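# The Rarnbridge Forty

The race was advertised as 40 miles, and I had my doubts by the second aid station. My watch said one thing and the painted arrows said another. The arrows seemed to have been done by someone who liked hills.

I'd signed up in December, which is when people sign up for things. The Pramau club had promised "rolling terrain" and a "friendly field." There were 196 of us at the start in Rarnbridge, and I didn't see much friendliness. I saw a lot of expensive socks.

My sister had talked me into it. She'd read that long runs clear the mind. At mile 11 mine was clear enough, apart from the song stuck in it, a jingle for Standus mattresses, four bars long.

A man in a yellow cap came up beside me on the Moreira road and told me the climb ahead was nothing.

"How much is nothing?" I asked.

"1,529 feet."

He said it the way people give you the price of a boat. Then he ran off, and I ate half a fig bar and looked at the hill.

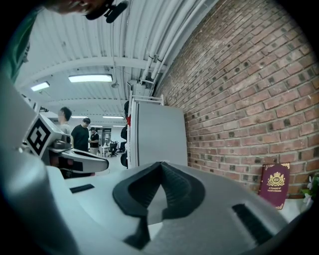
## The Climb

I walked it. Everyone around me was walking too, though a few kept swinging their arms as if that made it running. Near the top a woman with a cowbell yelled that I looked great. She yelled it at the next runner, and at a dog.

The yellow cap was sitting on the guardrail with one shoe off.

"It's nothing," I said.

"I had it confused with another hill," he said.

I gave him the other half of the fig bar. He asked how far it was to the finish, and I told him what the sign said, and he asked if I believed the sign.

We had 2 bottles between us and one was empty. He put his shoe back on and we started down.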